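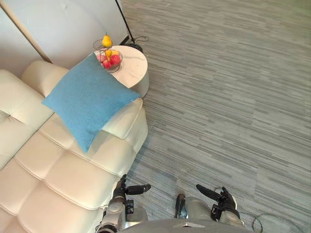 Head-camera view in the living-room test area: sofa, throw pillow, side table with a wire fruit basket, both hands of the robot at the lower edge.

Call for participants: remote operation study, household tidying tasks

21 Jul 2020
By Chrysanthi Tzavaras

The Hostach group at Drurno is looking for adults to take part in a study of how people steer a two-armed robot through ordinary tidying work. Participants see only the view from the robot's head and control both arms from a separate room.

The study follows a first round completed in January, in which operators recorded 3,137 attempts at placing and straightening soft objects. Attempts made with a fixed head angle took longer than those in which the operator could tilt the head, but the difference was small for cushions and large for items on low tables. The new round tests whether this holds for people with no previous practice.

What is involved

Each participant attends 2 sessions of 90 minutes. The first covers training on the Moschos control software and a short practice block. The second consists of 10 timed tasks, such as moving a pillow along a sofa or lifting one fruit out of a basket. Breaks are taken between tasks on request. Arm movements, head angle and task times are logged. Voices are not recorded.

Who can apply

Applicants must be 18 or over, have normal or corrected eyesight and be able to use both hands without pain. Previous work with remote-controlled machines of any kind rules an applicant out of this round. Left-handed applicants are especially wanted.

Travel costs within Gurkuvby are repaid against receipts. Participants may withdraw at any point and ask for their data to be deleted.

To apply, write to Iraklis Kyriakidis at the Hostach office, stating age, preferred hand and times available.

Contact: Hostach study office, Drurno, Gurkuvby | © 2020 Drurno | Back to top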